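Handout 8: Fault analysis of an adhesive-backed part placement

Course notes, Robot Handling of Small Assemblies. Prepared by Reiko Imai, with corrections from Hélder Serrano. Read before the Saturday practical.

## 1. The cell and the job

The Vosanwood cell peels the liner from an adhesive-backed part and sets the part into a printed fixture. In August it ran the Lollum panel job, 277 cycles in all, under the Marinho sequence controller. 20 of those cycles were logged as faults, and one of them led to a stop that we treat here as a safety matter.

The job is useful for teaching. Every separate item in it behaves well on its own: the arm repeats, the fixture is stiff, the adhesive does what its data sheet says. The faults came from contact between parts that the programmer had treated as independent.

## 2. Working space at the fingers

The programmed approach assumed free space on all sides of the closed fingers. With liner, printed bracket and plate all close to the gripper, the assumption doesn't hold. A strip of liner is flexible and takes up a curve that the planner has no model of.

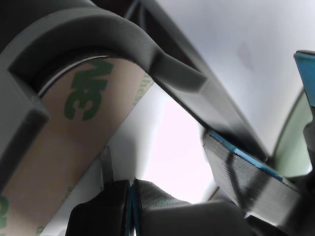
## 3. What went wrong

Cycle 2544 on the controller's running count (the count includes earlier jobs) is the one to study. The log gives this order of events:

1. Fingers close on the liner tab. Grip width is within limits.
2. Peel move starts. Motor current rises slowly for the first third of the path.
3. Current drops sharply, then rises above the level before the drop.
4. Controller reports "peel complete" and starts the next move.
5. Arm stops on a force limit. Operator Myung-ja Choo presses the emergency stop.

The drop at step 3 was read by the program as the liner coming free. It had in fact slipped in the fingers, folded, and stuck to the side of one finger by a patch of exposed adhesive. The arm then carried out its transfer move while still joined to the panel.

The force limit worked as intended. The emergency stop was also correct, but note what happened next: the operator reached in to free the liner while the arm was stopped and still loaded. When the liner let go, the fingers sprang back by a few millimetres. No injury resulted. Aurora Vieira's report classes it as a near miss, and the class should do the same.

## 4. Why the check failed

The peel check used one signal, motor current, and one test, a fall below a threshold. Three different events produce the same fall:

- the liner separates cleanly;
- the liner slips through the fingers;
- the liner tears and leaves part of itself behind.

A test that can't tell these apart is a test for change, and should be named as such in the program. Jaqueline Bautista's revised check adds grip width after the drop. If the liner has slipped out, the fingers close further than the thickness of the liner allows. Tearing is still not covered and needs a look at the part itself.

## 5. State of the panel before placing

The fixture holds the panel by its edges. The tray rim and side guides limit sideways movement, and the front tab stops it sliding forward. None of them resists an upward pull, so a liner that stays attached to the fingers can lift the panel straight out.

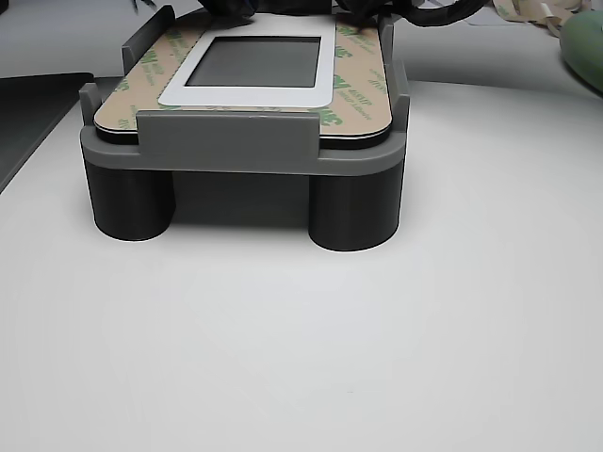 For this reason the upward part of the peel path was made shallower in the revised program. The pull now runs mostly along the panel – the direction in which the fixture is strong. Peel speed was halved at the same time, so the two changes can't be judged separately from the log. Serrano regards this as poor practice and he is right.

Scrap liner is a second source of trouble. A discarded strip left within reach of the arm can be picked up on a later cycle, adhesive side first. The Flader procedure now requires the surface to be cleared between cycles, with the arm at its park position and drive power off.

## 6. Rules for the practical

- Before reaching in, press the emergency stop, then relieve the load using the hand release. A stopped arm may still be under strain.
- Cut a stuck liner with the blunt-nosed scissors. Don't pull it.
- Check both fingers for adhesive after every fault, and wipe with the solvent supplied.
- Write down the fault before resetting. The controller clears its current trace on reset.

## 7. Questions to prepare

Which sensor, if you could add only one, would separate slipping from tearing? Where on the peel path would you read it? Bring a sketch of the current trace you would expect in each case, with the axes labelled.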